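4.2 Handling rules for soft produce

Rules follow the Clodeo draft, shortened for home use. Fingers fully open before approach. One item per grasp, even where two touch. No closing while a hand is near the bowl. Of 224 runs checked, 22 broke at least one rule, mostly the first. 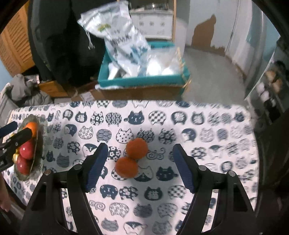
Figure 3. Open fingers either side of two touching mandarins, patterned cloth.

Touching fruit is the awkward case. The draft dosen't say which to take first; we say the nearer. Pads wiped between runs, every time.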